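Print | E-mail
Reading time: 7 min

3.2 Getting the bacteria to stay put

I should say at the start of this section that our first films were a mess. We'd taken the Claledow strain, which grows happily on almost anything, and asked it to lay down cellulose with pigment-making cells trapped inside. It did grow, and it did turn colour, but the cells wandered off into the broth whenever we changed the medium, and after a wash or two we had a pale sheet and a very bright sink.

The fix came from the Braritent protocol, which we'd been using for a different job since February. You let the cellulose form first, thin and still soft, and only then add the second set of cells with a sticky surface protein switched on. They grab the fibres and hold. We grew each sheet for 96 hours at room temperature, fed it once, and left it alone (harder than it sounds — everyone wants to lift the lid and have a look).
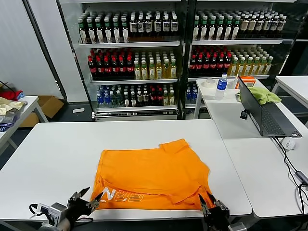

Figure 7. Folded garment on a table.

Colour was the next thing we worried about, mostly because dyed cloth sets such a high bar. People who hear "living textile" want to know if it will ever look like something they'd wear. A plain orange shirt with big white letters printed on it, like the one in Figure 7, asks for two things at once: an even background and a sharp edge where the lettering starts. Our sheets can manage the first. The pigment came up evenly over the whole surface in the thin films, with a bit of darkening near the rim where the medium pools. Sharp edges are another story. We tried a light-switched version of the pigment pathway and shone a simple stencil on it, and the border came out fuzzy, as if drawn with a wet brush.

Folding worried us too. We borrowed the Rajput test, in which a strip is bent flat on itself, opened and bent again, up to 2000 times. Sheets kept slightly damp came through with a faint crease and no loss of colour that we could measure. Dried ones cracked early on, and I wouldn't hang a coat on them.

We then stored 14 sheets in sealed Fandora pouches and plated out the cells afterwards. Most of the bacteria were still alive, though slow to wake up, and the pigment hadn't shifted. What we can't yet say is how they'd cope with soap — that work is still going on, and the early plates are hard to read.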